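[fatano-users] Re: Protective stop not latched when cabinet door is in reach (Cosgrove kitchen)

List: fatano-users
Date: 24 April 2025
Subject: Re: Protective stop not latched when cabinet door is in reach (Cosgrove kitchen)

Replying on list as this touches more than one site. The original post is kept whole because the archive dropped its attachments and I refer to the numbers further down.

Start of quoted message

Hello all,

We run the two-armed setup in the Cosgrove kitchen with Fatano as the simulator and Tralel as the arm controller. The job is simple: bring the right gripper up near the open cabinet door, stop, and wait for the next command. If the contact force on either arm goes over the limit, Tralel should latch a protective stop and hold both arms until it is cleared by hand.

Last week we did a batch of 1,193 runs overnight. In 144 of them the force trace on the right arm goes over the limit and the stop is raised, but it does not latch. It is raised for one control tick and then gone. The arm carries on with its path as if nothing had happened. The left arm does not pause either.

What we have tried:

Lowering the force limit. The stop is raised earlier, still not latched.
Turning off the left arm's grasp. No change.
Locking the door hinge. All runs then latch as they should.
Going back one release of Tralel. No change.

The last two make us think it is something to do with the door being a moving body, but we can't see how that gets back into the stop logic. We were due to move the same controller settings over to the real arms at Niltia and have put that on hold. Has anyone else seen this?

End of quoted message

First, holding back the move to the real arms was the right call, and I would ask anyone else on the current settings file to do the same until they have checked the points below. The fault is not in the simulator. It would show up on hardware under the same conditions, and there it would matter a good deal more.

I was able to reproduce it with your settings and the stock Cosgrove kitchen. The sequence in a bad run goes like this.

1. A link on the right arm touches the door. Fatano reports the contact on the same step.
2. Tralel sees the force go over the limit and raises the stop flag.
3. The door, being free on its hinge, swings away. Contact is lost.
4. The scene monitor notices that the door has moved and publishes a fresh collision map.
5. Tralel loads the new map. As part of loading, it resets the contact state of every link. The stop flag is stored in the same block as the contact state, so it is reset too.
6. The latch code runs, finds no flag, and does nothing.

Step 5 is the bug. The flag should never have been kept in memory that another part of the code is allowed to clear. With the hinge locked, step 4 never takes place, which accounts for your third test.

The timing decides whether a given run goes wrong. The latch code waits for a debounce period before it acts, to avoid stopping on a single noisy reading. In your settings that period is 300 ms. The collision map can be replaced at any point inside it. If the map arrives late, the latch has already been set and the run is fine. If it arrives early, the stop is lost. In the run I stepped through by hand, the flag was raised at step 2,044 and the map was replaced before the wait was over.

I had doubts at first about whether the gripper was the part touching the door. The contact log names only the body and not the link, and in the Cosgrove layout the forearm can come close to the lower edge on some approaches. I have now added link names to the log in my own branch. Both fingers and forearm turn up. It makes no difference to the outcome, as the reset clears all links.

Going back a release does not help. The shared block has been there since November, when the contact code was tidied up, and the release you went back to already has it.

What to do now, in order of preference:

Set latch_debounce to zero. You will get false stops from noise. For work near doors and drawers I would accept that.

If you cannot live with the false stops, set map_reload to "held". Tralel will then keep the old collision map for as long as any arm is moving. The map will be out of date if something in the scene shifts, so keep speeds down.

Do not raise the force limit to get rid of the false stops. It hides the problem and makes the late cases worse.

On hardware, neither setting replaces the hard-wired stop. Check that it cuts power to both arms. On at least one of the Niltia cells the left arm was on a separate relay and only the right one dropped out when tested. That is a wiring fault and has nothing to do with Tralel, but it would have been found at the same bad moment.

Two views from my session in the kitchen, with the door open:
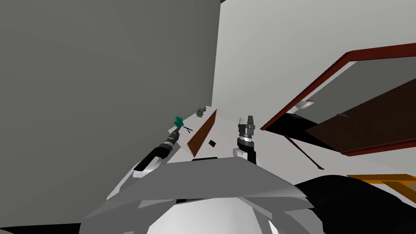
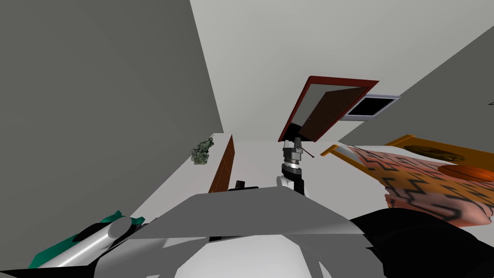
The proper fix is to move the stop flag out of the contact block and make it write-once until cleared by the operator. I have a patch that does this. It also makes the latch code stop both arms on the raised flag and use the debounce only to decide whether the stop may be cleared without a manual check. That changes the behaviour for anyone who relies on short stops being ignored, so it will need a note in the release text.

I have not yet tested the patch with the left arm holding something. When both arms are stopped together the grasp should be kept, but the older code opened the fingers on a latched stop and I want to be sure none of that is left. Dropping a part from height is a hazard of its own.

Could you send me the force traces for the bad runs, right arm only, with the map reload times if you logged them? I would like to see whether every one of them has a reload inside the debounce period. If even one does not, there is a second way to lose the flag and the patch is not enough.

Other sites: please search your own logs for a stop that is raised and gone again on the next tick. Replies to the list, with the Tralel release number and the contents of the settings file.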